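Books & Stage > Plays on the page > Reading Chekhov's The Cherry Orchard without seeing it first, is it worth it?

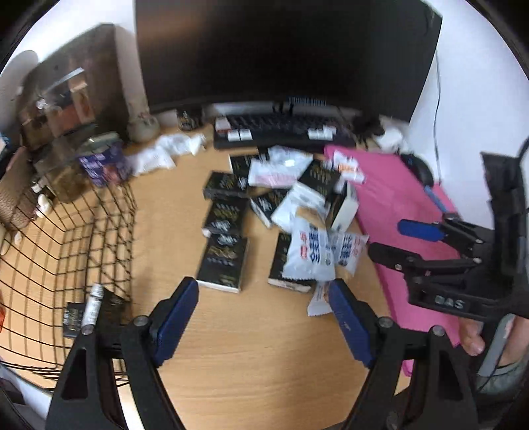
pundside_reader
Original post

So I finally read The Cherry Orchard over the weekend and I have feelings, mostly confused ones. Some background: I was force-fed The Seagull in eleventh grade by a teacher who read every part herself in the same voice, and I came out of it convinced that Chekhov was a man who wrote down people sighing. That was 20 years ago and I've dodged him ever since.

Then my sister left a beat-up paperback at my place with four of the plays in it, and I was out of library books, so I picked the last one. And I liked it? I think? The first act nearly killed me with the names. Everybody has three of them and they use a different one depending on who's in the room. I kept flipping back to the cast list like it was a phone book. But by the time they're all sitting outside in Act Two and nobody will give Lopakhin a straight answer about the land, I was kind of hooked. He keeps telling them exactly what to do (cut the place up into lots, rent them out for summer houses) and they just talk about something else. I wanted to shake them.

What I don't get is that it says "comedy" right there under the title. I laughed maybe twice, once at Yepikhodov and his squeaky boots and once at the speech to the bookcase. Is it funny on stage? Am I reading it wrong?

semeniuk_lane
Reply 1

You're not reading it wrong, plays like this are just hard on the page. A novel would tell you that somebody is being ridiculous. Chekhov gives you the line and a "pause" and leaves you to it.

The bookcase speech is the key for me. Gaev is giving a formal address to a piece of furniture because it's a hundred years old, and he gets choked up, and everybody else in the room is dying of embarrassment. If you read it in your head as sad you get a sad play. If you hear it as your uncle at Thanksgiving, the whole thing tips over into comedy and stays there till pretty near the end.

Which translation do you have? Matters a lot. Some of the old ones sound like everybody is wearing a corset, including the footman.

pundside_reader
Reply 2

Ha, the uncle thing helps. I do have that uncle.

The title page is missing so I can't tell you the translator! It's fairly stiff. People say "my dear fellow" a whole lot. The play is on page 155 if that helps anyone (it won't).

oldboxoffice
Reply 3

Going to disagree with the above. I've seen it four times in different productions and the two that went for laughs were the worst two by a mile. People falling over suitcases, Charlotta doing her card tricks to music, a Gaev who played it like a sitcom dad. You can't do that for three acts and then expect me to care when old Firs is left behind in a locked house.

It's a sad play with funny people in it. I know what Chekhov said about it, and I know he complained about how the first production turned it into a weepie. Writers aren't always right about what they wrote.

semeniuk_lane
Reply 4

"Writers aren't always right about what they wrote" is a big swing when the man put the word on the cover.

I'm not asking for pratfalls. Although there are pratfalls in the text, come on! Trofimov storms off after the fight with Ranevskaya, big tragic exit, and falls down the stairs. Varya swings a stick at Yepikhodov and nearly brains Lopakhin, who has come in to announce the biggest news of the play. That's farce timing. You can cut it or soften it but it's there.

oldboxoffice
Reply 5

Sure, and right after that stick business comes "I bought it." Then Lopakhin's speech about his father and grandfather being serfs on that estate, where they weren't even allowed in the kitchen. I have never heard anyone laugh during that. The last time I saw it there was a woman behind me crying so hard she had to go out.

kettle_and_quarto
Reply 6

Can I stick up for Lopakhin while we're on him? Everyone I talk to remembers him as the villain who chops down the trees. He spends the entire play trying to save these people! He offers to lend them money! I teach ninth grade and we did a few scenes in April, and my kids were 100% on his side. One of them wrote that Ranevskaya "has a spending problem and needs a roommate," and I can't really argue.

What got them was the proposal scene in the last act, where he's alone with Varya and everyone knows he's supposed to ask and they talk about the thermometer being broken. I had them read it out loud in pairs and the room went dead quiet. So for the OP, that's my advice. Read it out loud with someone. Doesn't have to be good.

pundside_reader
Reply 7

Oh man, the thermometer. I went right past that the first time and then had to go back. I thought I'd missed a page where he asked her.

Did you ever come up with a reason why he doesn't? I figured he was in love with Ranevskaya the whole time. He has that bit at the very beginning about her washing his face when he was a kid.

kettle_and_quarto
Reply 8

That's my reading too. About half the class thought he was just shy and the other half thought he was busy.

durkex
Reply 9

Unpopular opinion, I gave this play two honest tries and I think it's dull. I like plays where somebody wants something and goes after it. Give me Ibsen. Hedda Gabler has you by the collar in five minutes. In The Cherry Orchard the auction happens offstage, the lover is in Paris, the rich aunt is someplace else, and we're stuck in the nursery with folks who can't find their galoshes.

Also the breaking string sound. I've read people going on and on about that string. It's a noise.

oldboxoffice
Reply 10

Well, semeniuk and I can at least agree that you're wrong.

semeniuk_lane
Reply 11

Seconded. Though I'll give you that Hedda moves faster.

durkex, if you ever try a third time, go with Uncle Vanya. Somebody wants something and goes after it with a gun. He misses, but still.

durkex
Reply 12

OK that does sound better. How long is it?

semeniuk_lane
Reply 13

Short. You can do it in an evening. It's four acts but they're not big ones.

saso_stacks
Reply 14

Jumping in for the OP's first question, whether to read it or see it first. I did it backwards from you. Saw it at 14 with my grandmother, understood nothing, remembered only the governess eating a cucumber and the sound of the axes. Read it in my thirties and it all came back with faces attached. So I'd say see it if there's one near you, even a so-so college one. You'll never mix up the names again.

On the translation, don't stick with the "my dear fellow" one if it's bugging you. I took three different versions out of the library and read the first two pages of each standing up in the kitchen. You can tell right off which one you'd want to spend an evening with.

And I'm with oldboxoffice on sad, but only for the last act. Before that I'm on the other team.

pundside_reader
Reply 15

Thanks everybody, this is way more than I expected. I've put two other translations on hold at the library and my sister says she'll read it out loud with me if she gets to be Charlotta. I'm doing Uncle Vanya next because it's in the same paperback. I am NOT rereading The Seagull yet.

oldboxoffice
Reply 16

You should, though. Act Three especially, the bandage scene between mother and son. Your teacher's one voice can't have done that any favors.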